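3 April 2023

Nilia grout trial, second mix. Batch weight 700 g, water up slightly on the December mix. Left the joints alone overnight before brushing on the Hadex sealer.

Absorption after sealing: 19 g on sample 341, not yet repeated on 318.

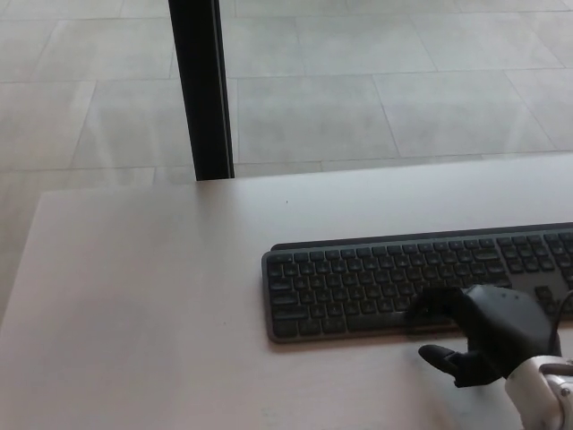
Bevan Donnelly thinks the 341 reading is too high for a sealed joint and wants the balance checked before any more samples are weighed. Fair. Will re-zero and repeat both.

Ellery data sheet gives no cure time below 10 °C. Ask Oskari.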